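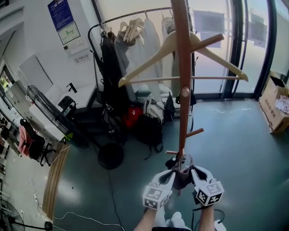 门口的木衣帽架,后面是那排挂衣服的黑架子

【办公室小事】衣帽架、包、还有那排外套

赶着发这期,写得潦草,大家将就看。

十月底说过一次,门口要理一理。拖到现在,天凉了,外套一件比一件厚,再不理真没地方下脚。上周抽了半个下午,弄了一部分,没弄完。

先说木头的那个衣帽架。短木钩挂包、挂帽子、挂围巾都行,长大衣请挂旁边的黑色金属架。木架钩子短,大衣挂上去老往下滑,拖到地上一圈灰。衣架用完挂回横杆,别随手搭椅背上。粉色那件衣服是谁的?来认领一下。

金属架子上的外套,常穿的留着,不常穿的带回家。Stela Stoica提议每人最多挂一件,我觉得可以,先试到年底。有意见的群里说,别私下跟我说,我记不住。

然后是包。
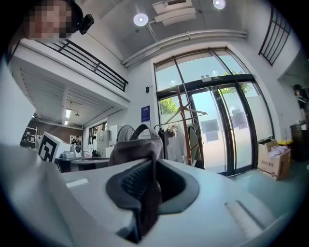 深灰色的布提手,门外树还绿着

包的问题比衣服大。架子底下现在有红的、黑的、白灰拼色的,挤成一堆,扫地的时候得一个一个挪。双肩包没办法,太沉,挂木架怕倒,先放地上,但请靠墙靠里,过道让出来。轻的布包、手提袋一律上钩。

带子请收一收。长带子拖在外面特别容易绊人,Romain Gautier十月份就被绊过一回,咖啡洒了半杯,地板擦了两遍。带子绕提手一圈,塞进去,两秒钟的事。

另外有人问能不能买新的收纳。看了几样:

Plerkier的落地包架,659元,好看,太贵,先不考虑。
Rivuris的布艺收纳筐,100元一个,软塌塌的,放不放得住双肩包存疑。
Khương那家的木挂钩条,30元一根,要在墙上打孔,得先问物业。

这次预算大概就500来块,我倾向先买两个筐加几根挂钩,剩下的钱留着添衣架。现在的衣架有宽肩的有窄的,宽肩的请留给大衣,别拿去挂T恤。谁家里有闲着的木衣架,也欢迎带来,塑料的就算了,去年断了好几个。

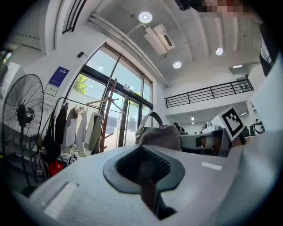
挂钩条装在哪儿也还没定。我想装在进门那面墙,离海报远一点,Stela说太靠门,冬天开门冷风直灌,包里的东西摸着冰手。她说得也对。要不装到茶水台那边?可是那边又怕溅水……再议吧,周三午饭的时候碰一下,十分钟。

对了,手提包这类软的,空着的时候请折起来放,撑着很占地方。里面别留吃的!!上个月翻出来半袋饼干,都潮了。

落地扇也该收了,擦干净再套袋子,网罩里的灰用软毛刷刷,别拿湿布硬怼。套袋子在柜子最下面那层,找不到问我。

台面这边顺带提一句,沥水架上的杯子干了就拿走,别当储物架用。洗碗的海绵已经换新的乐。

还有失物:一条灰围巾,一把折叠伞,一只左手的手套(右手那只谁捡到了?)。都放在Stitel的纸箱里,纸箱在打印机旁边,月底没人认领就捐掉。

下期写鞋套和雨伞桶。想到什么要补充的直接回这封邮件就行,回晚了就只能等再下一期。

2024年11月17日,星期日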